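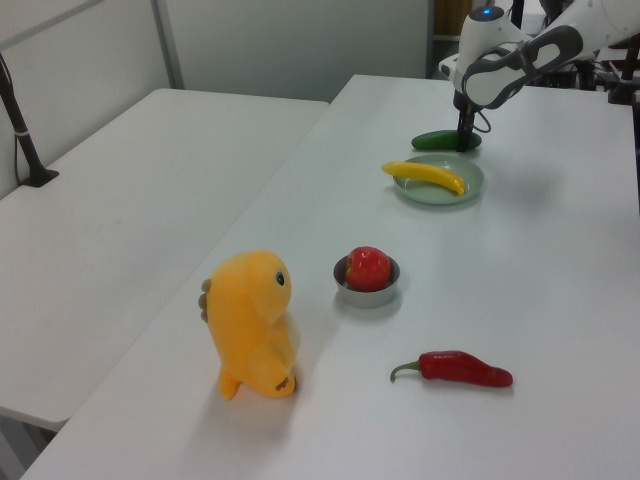
Home | Blog | About me | Recipes | Contact

What the arm did to my tea break

Reading time: 3 minutes

Print this post | E-mail to a friend

So it's May, and I've now had a robot for a workmate since just after Christmas, and people keep asking me what it's like. My mum asks whether it talks. It doesn't talk, Mum.

For anyone new, I work at Clidau, where we pack mixed fruit and veg boxes for offices and a few schools. I started on the line, picking things out of crates and putting them in boxes, 600 boxes on a busy day, and my wrists were shot by the time I was thirty. Now I do what my payslip calls "handling support", and most of that is teaching the arm what things are and how to get hold of them.

I thought it would be all typing. It's mostly laying stuff out on a table! An apple, a banana, a pepper, a cucumber, something daft that isn't food at all, and then you see what it makes of them. Cucumbers are my favourite because two fingers either side in the right spot and up it goes, but go too far towards one end and it droops and swings about. Apples in a bowl are a pain, there's not much room to get a finger down the side. Bananas I could write a whole other post about (a bruise doesn't show until tomorrow, and by then it's in some poor accountant's fruit bowl).

Şükran Uysal has been there longer than anyone and she was dead against it. She had a point too. When the Wasico people came in to set things up they talked to the managers for two days and to us for twenty minutes. She asked who'd be doing the lifting once the arm was doing the picking, and they didn't have an answer, and the answer was us. The crates still weigh what they weigh. We went from 80 people on the floor to 60, all through people leaving and not being replaced, and it's quieter, and I miss the noise a bit – you used to be able to have a proper natter across the line.

On the plus side, I get 122 quid more a month and I can open jars again. Orathai Chareonsuk moved over with me and she's miles better at it than I am. She can look at a courgette and tell you it'll roll. That's years of packing, that is, and I do wish somebody had put it in the job advert, because two of the girls on lates never applied. They thought you needed a degree.

My tea break's gone funny as well. We used to all stop together when the line stopped. The arm doesn't stop, so we go in ones and twos, and I've ended up sitting with a lad from dispatch who only talks about carp. I've learnt a lot about carp.

We've asked for one shared break back, even if it's just the ten o'clock. I'll let you know what they say.

Print this post | E-mail to a friend

Older post | Newer post | Back to top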